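What is inside a desktop computer?

A desktop computer looks like a plain box from the outside. Take off the side panel and you find several parts, each with its own job.

The power supply is a metal box in one corner. It takes electricity from the wall socket and changes it into the kind the other parts can use. Wires carry that electricity to where it is needed.

The biggest flat part is the motherboard. It is often green. Thin lines of metal run across it, and signals travel along them from one part to another.

Looking inside a desktop computer with its side panel off
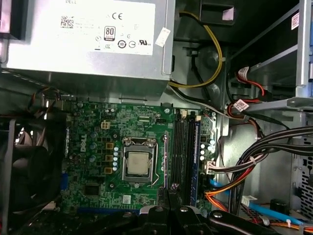
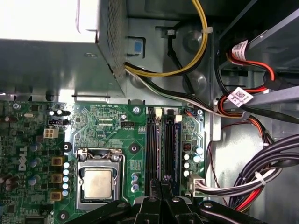
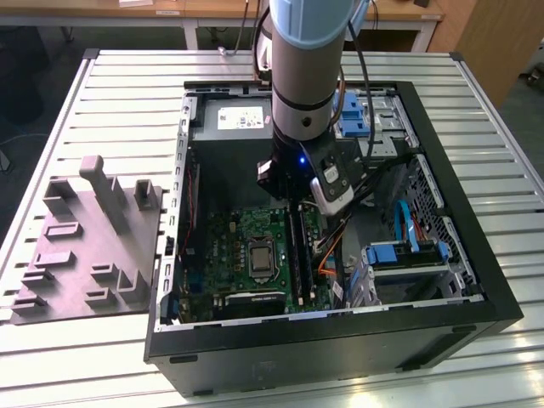
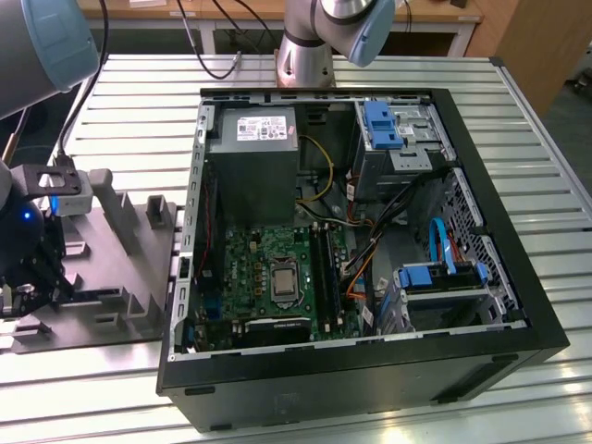
The processor, or CPU, sits in a holder called a socket. It follows the instructions in a program, one after another, very quickly. All that work makes it warm, so a computer in use has a metal block called a heat sink on top of the processor, and usually a fan. A grey paste goes between the two to help the heat move across.

Memory goes in long, narrow slots near the processor. It holds whatever the computer is working on now. When the power goes off, the memory forgets it all.

The hard drive keeps things for longer. Your pictures, games and homework stay there when the computer is switched off. One cable brings the drive its power and another carries the data.

Never open a computer on your own. Ask an adult, who must switch it off and unplug it first. Even then, the power supply box must stay shut. It can hold enough electricity to hurt you after the plug is out.

Words to know

Data: information stored or used by a computer
Socket: a holder that a part fits into
Chassis: the metal frame inside the case

Written by Zohreh Akbari. Checked by Reda Nasr.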